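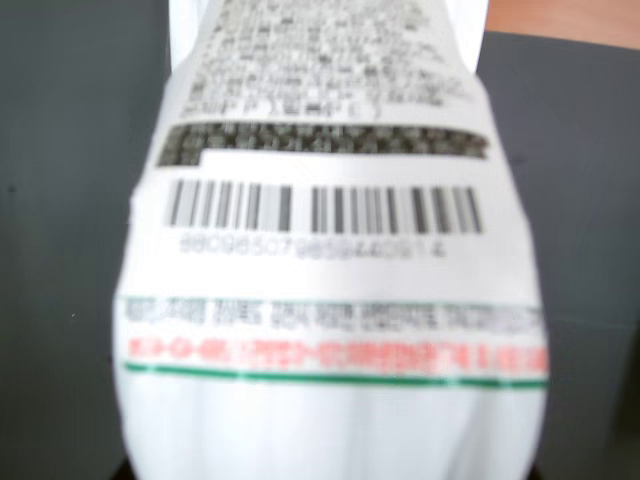 白いプラスチックのボトル。ラベルのまん中あたりにバーコードがあります

ロボットはボトルの「名前」をどうやって知るの？
ワストホルム(Wastholm)こどもロボットクラブのページ　2019年2月4日

こんにちは！　ワストホルムこどもロボットクラブで先生をしているわたしです。クラブではいま、グー(Gu)という名前のロボットを作っています。グーの仕事は、ボトルを見つけて、つかんで、正しい箱まで運ぶこと。4月にあるズルティンリー(Zultinley)カップというロボット大会に、このグーで出ようとしているんです。

さて、みなさんは台所でシャンプーと食器用の洗剤をまちがえたりしませんよね。形も色もちがうし、字も読めるし、においだってちがいます。ところがロボットには、これがけっこうむずかしい！　グーには鼻がないし、字もまだ読めません。じゃあどうするの？　というのが今日のお話です。

しましまは、何を言っているの？

ボトルやおかしの箱には、たいてい黒と白のしましまがついています。バーコードです。おうちの中をさがしてみてください。ノート、牛にゅうパック、歯みがき粉……ほら、もう見つかったでしょう？

バーコードの正体は、数字です。黒い線と白いすきまには、太いのと細いのがありますよね。その太さのならび方で、0から9までの数字をあらわしています。たとえば「細い白、ふとーい黒、細い白、ちょっと太い黒」みたいなならびが、ひとつの数字になるわけです。いわば、線で書いたひみつの文字(ひみつといっても、世界中のお店の機械が読めちゃうんですけどね)。

しましまのすぐ下には、人間用の数字もならんでいます。機械はしましまを読んで、人間は数字を読む。どちらにも同じことが書いてあります。お店のレジで「ピッ」と鳴らないとき、店員さんが数字を手で打っているのを見たことはありませんか？　あれは、人間が機械のかわりに読んであげているんです。

お店の品物によく使われているバーコードでは、数字は13こです。はじめのほうの数字には、どの国や地いきの団体に登録した番号か、という意味があります。日本なら45か49、韓国なら880。上のボトルの数字も、880で始まっているように見えます。

ひとつ注意！　これは「その国で作りました」というしるしではありません。会社が番号を登録した場所がわかるだけで、工場はぜんぜんべつの国にあるかもしれないんです。クラブでもこの話をしたら、「えーっ、ずっと作った国だと思ってた！」という声があがりました。だいじょうぶ、大人でもかんちがいしている人はたくさんいます。わたしも昔はそう思っていました。

さいごの数字は見はり番

13こめ、つまりいちばん右の数字には、とくべつな役目があります。「チェックデジット」といって、ほかの12この数字が正しく読めたかどうかを見はっているんです。

計算のしかたを教えますね。紙とえんぴつを用意してください。練習に使うのは、4901234567894 という番号です。

まず、左から数えて1番目、3番目、5番目、というふうに、ひとつとばしで足していきます。さいごの13番目はまだ使いません。
4＋0＋2＋4＋6＋8＝24

つぎに、のこった2番目、4番目、6番目……を足します。
9＋1＋3＋5＋7＋9＝34

34のほうだけ、3倍します。
34×3＝102

ふたつの答えを足すと、
24＋102＝126

126に何を足したら、一の位が0になるでしょう？　4を足せば130ですね。だからさいごの数字は4。番号のいちばん右を見てください。ぴったり4です！

もしグーが数字をひとつだけ読みまちがえたら、この計算が合わなくなります。するとグーは「あれ、おかしいぞ」と気がついて、もういちど読みなおします。まちがえたまま箱に入れてしまうより、ずっといいですよね。ただ、数字をいくつもいっぺんにまちがえると、たまたま計算が合ってしまうこともあります。見はり番も、かんぺきではないんです。

グーの目はカメラ

グーの目は、うでの先についた小さなカメラです。体はシメシコ(Simesico)という組み立てキットの部品で作りました。重さは374グラム。りんごよりちょっと重いくらいで、小さい子でも両手でひょいと持てます。

カメラがボトルをうつすと、その画像はグーの頭(小さなコンピューターです)に送られます。画像というのは、とても小さな四角い点の集まりです。コンピューターは点をひとつずつ見て、「ここは明るい」「ここは暗い」と調べていきます。明るい、暗い、暗い、明るい……としましまの太さをはかって、それを数字になおすんですね。

ここで大事なのが、ボトルとカメラのきょりです。ためしに、人さし指を顔の前に立てて、ゆっくり目に近づけてみてください(目をつつかないように気をつけて！)。とちゅうから指がぼやけてきませんか？　カメラのレンズにも、はっきり見えるきょりと、そうでないきょりがあります。近づけば大きくうつるけれど、近ければ近いほどいい、というわけにはいきません。

しましまがぼやけると、細い線どうしがくっついて、太い線みたいになってしまいます。線の太さで数字をあらわしているんだから、これはこまります。反対に遠すぎると、こんどは線が小さくなって、点の数が足りません。「ちょうどいいところ」をさがすのが、プログラムを書く人のうでの見せどころなんです。

丸いボトルのひっかけ問題

もうひとつ、ボトルには手ごわいところがあります。丸いんです！

平らな箱なら、しましまはまっすぐこちらを向いています。でもボトルは横がカーブしているので、はしっこの線ほどむこうがわに回りこんで、細く見えます。本当は太い線なのに、細い線に見えてしまうかもしれません。

やってみるとよくわかりますよ。紙に同じ太さの線をたてに何本も引いて、コップにくるっとまいてください。正面の線と、はしの線をくらべてみましょう。コップを少しずつ回すと、はしで細かった線が、正面に来たとたんに太くなります。クラブの子たちはこれがすっかり気に入って、水とうにもペン立てにもまいていました。

それからグーは、バーコードを自分の正面に持ってくるように動きます。ボトルのまわりを少し回って、見て、また少し回って、見る。せっかちな人はイライラしそうですが、グーはあきることがないので、へいきな顔です(顔はないんですけど)。

字は読まなくていいの？

「先生、ラベルには字もいっぱい書いてあるのに、読まないの？」という質問もありました。いい質問です！

字を読むロボットも作れます。でも世界にはいろいろな文字がありますよね。ひらがな、漢字、アルファベット、ハングル。書き方も、太い字だったり、丸っこい字だったり、赤い字だったり。ぜんぶおぼえるのは大仕事です。その点、バーコードなら数字だけ。どの国のボトルでも同じきまりで読めます。

もちろん、バーコードにも苦手なことがあります。番号がわかっても、それだけでは中身が何なのかはわかりません。「この番号はシャンプー」「この番号は洗剤」という表を、先にコンピューターに入れておく必要があるんです。グーの表には、クラブのみんなが持ちよった空のボトルの番号が入っています。表を打ちこむとき、ひとつ数字をぬかしてしまった子がいて、グーがそのボトルの前でじっと動かなくなりました。みんなで原因をさがして、やっと見つけたときは大さわぎ！　ロボットはちゃんと動いていて、表のほうがまちがっていたんですね。

ズルティンリーカップのコース

大会では、長さ1000ミリのコースをグーが走ります。メートルになおすと1メートル。スタートから出発して、とちゅうにあるボトルのバーコードを読み、ゴールにある2つの箱のどちらかに入れます。入れる箱をまちがえると点数がへってしまうので、急いで走るだけではだめなんです。

この前の練習では、グーは97点をとりました。満点まであと3点！　へらされたのは、ボトルを箱に入れるときにコツンとたおしてしまった分です。バーコードはちゃんと読めていたので、いまは手のほう、つまりつかんだボトルをそうっと置くプログラムをなおしています。手をひらくのをゆっくりにしたら、今度は時間がかかりすぎて……と、まだなやんでいるところです。いい考えがあったら、ぜひ教えてくださいね。

おうちでやってみよう

おうちの人に聞いてから、空の箱やボトルのバーコードを見せてもらいましょう。13この数字を紙に書きうつして、さっきの見はり番の計算をしてみてください。合わなかったら、書きうつしまちがいがないか、もういちど見くらべること。小さい品物だと数字が8こしかないバーコードもあります。こちらは計算のしかたが少しちがって、3倍するのは1番目、3番目、5番目、7番目を足したほうです。

洗剤などの中身が入っているボトルは、ふたをあけないでくださいね。計算に使うのは外がわの数字だけです。

つぎのページでは、グーの手のしくみをしょうかいします。やわらかいボトルをつぶさずにつかむには、どれくらいの力がいるのかな？　台所のスポンジをひとつ用意して待っていてください！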